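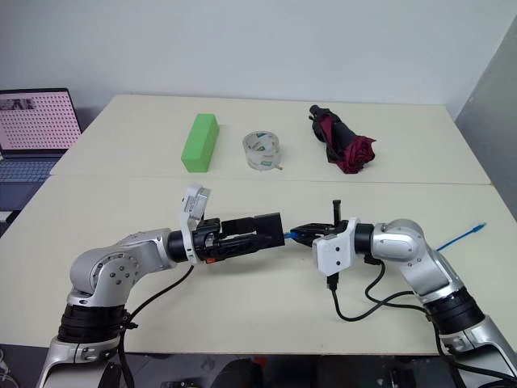 This report examines how new single-family housing is priced and marketed in the Nyamweya district, and was prepared by Chepkoech Mushi and Erick Laizer under the supervision of Godfrey Mfinanga. It compares two developments, Parden and Vurine, which opened for sale in the same year and draw on the same pool of first-time buyers. Responses were entered on a laptop at a pair of cream-coloured tables pushed end to end, and each entry was checked by the second author before it was accepted.

1. Method

A questionnaire was sent to 300 households that had viewed a home at either site. Price lists were supplied by the selling agent, Eltix. Plot sizes were taken from the approved layout plans. Interviews with buyers were held in October.

2. Findings

Parden has permission for 1101 homes and Vurine for 2254. Buyers at Parden gave travel time to work as their main concern, while those at Vurine more often named the number of bedrooms. At both sites the service charge was poorly understood, and several buyers had first learned of it when signing the reservation form.

3. Limits of the study

Households that viewed a home but did not leave contact details could not be reached. Resale prices are outside the scope of this report.

Submitted December 15, 2024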